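Lernden open day, who went?

Forum index > Automation > Events and visits

pelletjack
I went to the open day at Lernden in August and stayed most of the afternoon. I work in a packing plant in Plondmont and our manager wanted someone to look at two-arm cells, so I got the day paid. They had 5 stations running in the main hall and a talk upstairs that I skipped. The one I spent the most time at was the pencil case station. Two arms, one table, a white pencil case with a marker and a few small items in it. Did anyone else here go? I want to compare notes before I write my report.

gravelroad6
I was there in the morning. Parking was bad. They sent us to the overflow lot behind the Wudovlow building and the shuttle ran every 25 minutes, so I walked. I saw the pencil case station too but there was a school group in front of it and I gave up after a few minutes. I liked the palletizer better. You could get close to it and the guy running it answered questions.

pelletjack
The palletizer was good, but we already have one like it. Small mixed items are what we do by hand.

tinsnip_b
I went, and I was less impressed than you are. A pencil case has a slot for everything. If the case is always in the same part of the table, an arm could do that job from taught points. We were doing work like that years ago with one arm and a fixture. I asked if they would turn the case 90 degrees and they said not during the public session.

moss_and_wire
They did turn it for us. Not a full 90, but one of the staff picked it up and set it back down crooked between runs, and the arms still went to it. This was after 3, when it had thinned out. Maybe you had a different operator.

tinsnip_b
Maybe. I was there at 11. I would still want to see it with a case it has never seen before.

moss_and_wire
Fair enough. I asked about that and was told they had only used the one model of case so far. The control software is called Bravo and they said it was trained on 600 runs of that task. I don't know if that is a lot.

quietflange
It's not a lot for handling pens. Round things roll, and the cap end on a marker is a different width than the barrel. What kind of fingers did they have on the arms? Suction wouldn't be my choice for a marker.

pelletjack
Plain two-finger grippers with orange fingertips. No suction on that station. They take the marker around the middle. I forgot to ask what the tips are made of, and that is the first thing my maintenance lead asked me when I got back.

gravelroad6
How fast was it? I couldn't tell from the back.

pelletjack
Slow. I didn't time it. A person would beat it easily, and the staff said as much. For my report I am putting down that it is not ready for our line and that we should look again next year.

tinsnip_b
Then we agree more than I thought. My problem is with the sign over the station that said "ready for the real world."

quietflange
Every open day has that sign.

moss_and_wire
I don't think slow is the main issue. We have kitting jobs with 6 small parts where the person spends half the shift waiting on the next tray. A slow cell would be fine there if it didn't drop anything. Floor space would bother me more, with two arms over one little table.

quietflange
Did anyone get pictures of that station? I couldn't make the trip and the Lernden page only has the hall and the speakers.

pelletjack
I have three. I haven't sorted them, so don't read anything into the order.

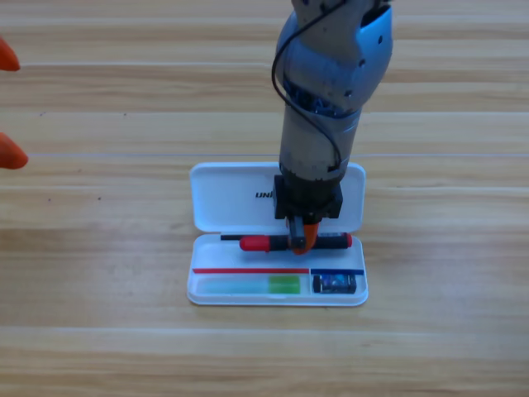
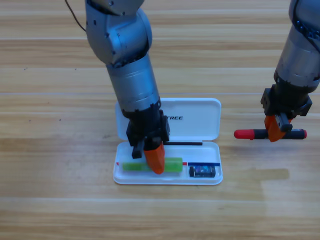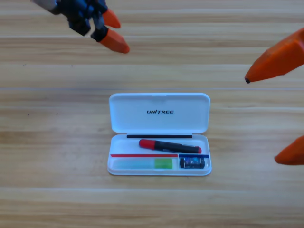 Pencil case station, Lernden open day. The marker is in the gripper in the first two and lying in the case in the third.

quietflange
Thanks. In the second one the marker is up in the air with one arm while the other one has its finger on the green thing in the case. That is more useful to me than the speed. I'd like to know if they planned it that way or if Bravo came up with it.

moss_and_wire
I can ask. I have a card from one of the staff in my truck. I'll post here if I get an answer.

tinsnip_b
Ask about the 90 degrees too.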